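4 采购规划与预算分配

4.1 仿真阶段的定位

本文讨论的双臂工作站由Niston课题组规划，拟安装在Elinholm实验楼的装配间。设备采购须在立项时一次报批，中途更换末端执行器的型号要重新走审批流程，周期较长。因此，我们把选型中能够提前判断的问题放到仿真里处理，主要包括臂座间距、台面尺寸、末端执行器形式和相机安装位置，实物采购只在这些参数确定后进行。

仿真环境沿用Prudosside场景库中的棋盘格地面。该地面纹理对比度高，便于检查腕部视角下的遮挡范围。规划初期，末端执行器有两种候选：两指夹爪和多指灵巧手。前者单价低、备件通用，后者适用的工具种类更多，但维护费用需要单独列支。两指夹爪的近距离视角见图1，两指张开时，指间地面清晰可见，右指则遮住了其下方灰蓝色物体的一部分。
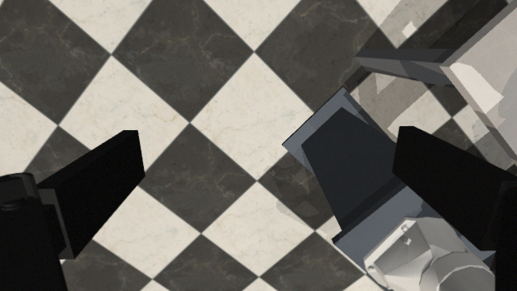
图1 仿真环境中两指张开时的近距离视角

遮挡问题直接影响相机预算。若只依靠近距离视角，手指下方的物体轮廓不完整，位姿估计需要借助另一视角补充。据此，预算表在腕部相机之外增列了固定俯视相机，并为其支架和标定板留出费用。俯视相机的分辨率不作过高要求，能够分辨台面上的细长件即可。

4.2 台面与臂座

台面尺寸按两臂的共同可达区域确定。规划中比较过两种布局：一种将两臂分置台面两侧，另一种将两臂置于同一长边。前一种布局的共同可达区域较大，但操作人员更换工件时需要绕行，安全围栏的长度也随之增加。后一种布局把另一侧长边留给人员，围栏费用较低。最终采用后一种布局，臂座选用独立的箱式底座，不与台面共用框架，以减小手臂加减速时台面的振动。

试验物品以木工和划线工具为主，兼有若干形状简单的块件和杆件。图2给出台面布置，左侧手臂的多指手握持一件叠放的小物体，其余物品分散放置，其中包括一把蓝色尺身的组合角尺和一根红色细杆。 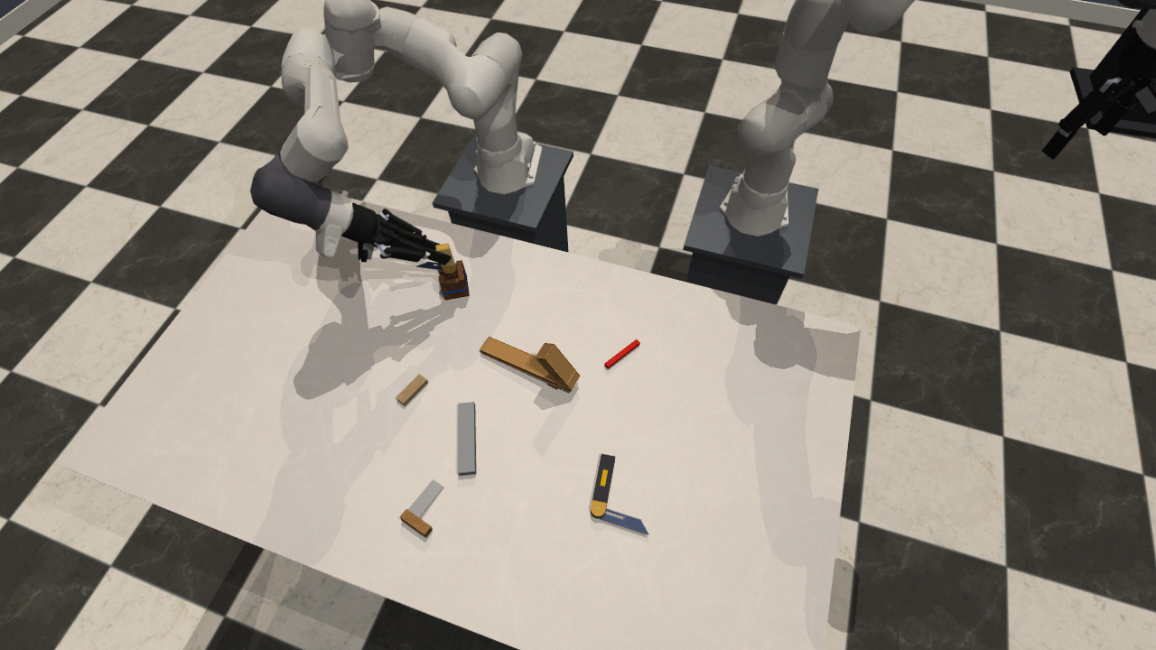
图2 双臂工作站的仿真台面布置，两臂底座位于台面远端

平放的薄件对末端执行器要求较高。角尺尺身和细杆贴近台面，手指可利用的侧面高度很小，指尖的厚度和柔顺性比握力更重要。灵巧手的询价单因此增加了可更换指尖一项，两指夹爪的询价单则要求供应商提供薄型指片的图纸。木块一类较高的物体两种末端都能处理，不作为选型依据。

4.3 费用构成

采购分为5个科目：机械臂及控制柜，末端执行器，底座与台面，相机与标定器具，安全与电气。经费总额为118万元，其中10万元列为备用金，只用于易损件和运输损坏后的补购。机械臂按2台同型号采购，控制柜随机配置。同型号采购便于共用备件，也使左右两侧可以互换末端执行器，单侧停机时仍可继续单臂试验。

灵巧手先购一只，安装在左侧手臂，右侧手臂先配两指夹爪。若验收后的故障率低于合同约定值，再由下一年度经费补购另一只。供应商Lei的报价含首年维护，但不含指尖耗材，比价时已将耗材按年用量折算计入。其余供应商的报价统一换算为含税到岸价。

交货顺序按安装工序安排。底座和台面先到，完成调平和地脚固定后再接收机械臂；相机在机械臂通电调试时到货，以便直接进行手眼标定。装配间的电源改造由实验楼统一施工，其费用不在本项目科目内，但施工须在机械臂到货前验收，否则仓储费由课题组承担。

仿真中尚未计入线缆和气管的走线空间。底座背面到墙的净距在图纸上留有余量，最终数值待供应商提供线缆最小弯曲半径后确定。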